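Stistine opens shared breakfast kitchen in Prurnham

PRURNHAM, 11/09/2025 – The Stistine housing cooperative has opened a shared kitchen on the ground floor of its building in Prurnham, and the first residents are already cooking in it! The room replaces an old storage space and is open to everyone in the building's 103 apartments, every morning and again from 4 p.m.

Residents asked for the kitchen in a survey last winter. Many of the apartments are small, with a two-burner stove and very little counter, and people told us they wanted a place to make a proper breakfast for more than one or two. Almost everything on the shelves was given by households in the building, so the cups don't match and neither do the bowls. We like it that way.
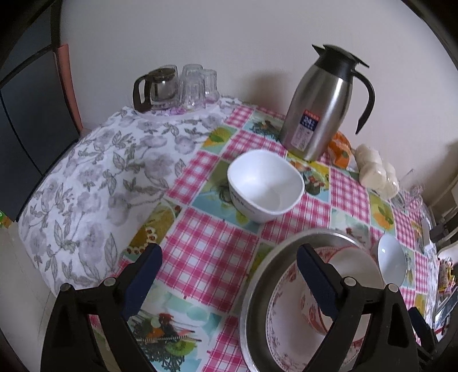

Coffee and tea were the first things people wanted settled. Stistine has put in a new electrical line for the kettle corner, and residents can now bring their own coffee or take some from the house supply. Drinks and dishes share one table, set against the wall where they're easy to reach from both sides of the room. The glass coffee pot stands on a tray with the drinking glasses, the big stainless-steel jug has its own spot toward the back, and the patchwork mat with its fruit pictures and pink gingham has already become a favorite with the younger children. Anyone who finishes the coffee is asked to rinse the pot and put it back on the tray.

Leka, the neighborhood secondhand store, added several boxes of kitchen goods to what residents brought down. There are mixing bowls, serving plates, pans and a good supply of dish towels, and more is on the way (the store is still sorting through a large delivery).

Dishes are washed at the end of each session and stacked by size, with the wide pieces at the bottom and bowls on top. A flowered plate sitting inside a big metal basin makes a fine base for the white bowls, and it all goes back on the shelf in one trip.

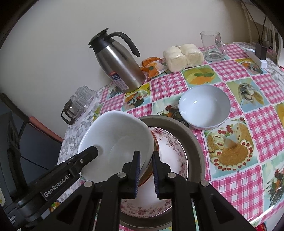 Cooking evenings begin in December

Stistine will hold 6 cooking evenings in December, each with room for 16 people. The program covers soups, flatbreads, dumplings and a full evening on holiday cookies. Ingredients come from the Stadodow market garden, and there is no charge for residents. Neighbors from outside the building are welcome when places are left.

Sign-up sheets are on the board beside the kitchen door.

About Stistine

Stistine is a resident-run housing cooperative in Prurnham. Questions about the kitchen can be left at the front office during opening hours.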